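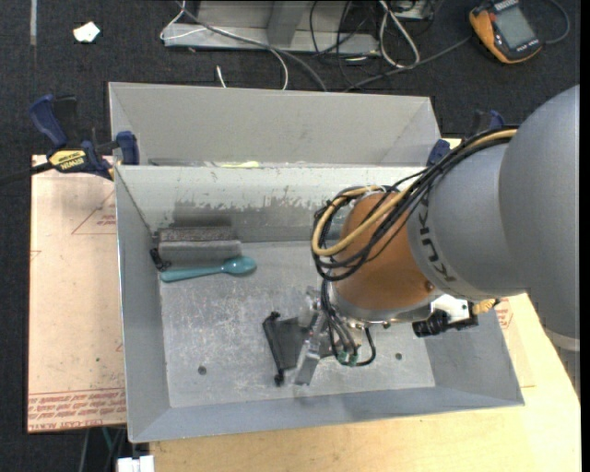

Spent the afternoon at the Lirberg open day, mostly at the bin picking cell. Notes follow, in no particular order.

1/ The arm is a KUKA. Two gray metal bins back to back, held with bar clamps. The task is to move mixed small items from one to the other and then back again, all day.

2/ Items are whatever fits. A teal plastic spoon was the one I kept watching. Thin, glossy, close to flat on the metal. The operator said spoons are among the worst things in the set and I believe it.

3/ Planner is Zuvidis, version from October. Cycle time on the sheet was 4 seconds per pick, measured with easy parts. With the mixed set I timed one at nearly double that.

4/ Cables and hose run outside the arm, looped around the wrist. Asked how long a bundle lasts. Answer: about 2,000 picks before someone checks the ties, longer before anything gets replaced.

5/ The bin wall is scraped to darker metal in a long band. I'd like to see the contact force logs. They exist, but weren't on display.

6/ Run count on the handout was 183 for the current item set. No failure breakdown. I asked for one and was given an email address.

7/ The Forunholm demo next door was a conveyor and a light curtain. Fine — but I've seen it before.

8/ Q&A ran 60 minutes, half of it on bin depth. The slides are supposed to go up on the Lirberg site. I'll add the link to this thread when they do.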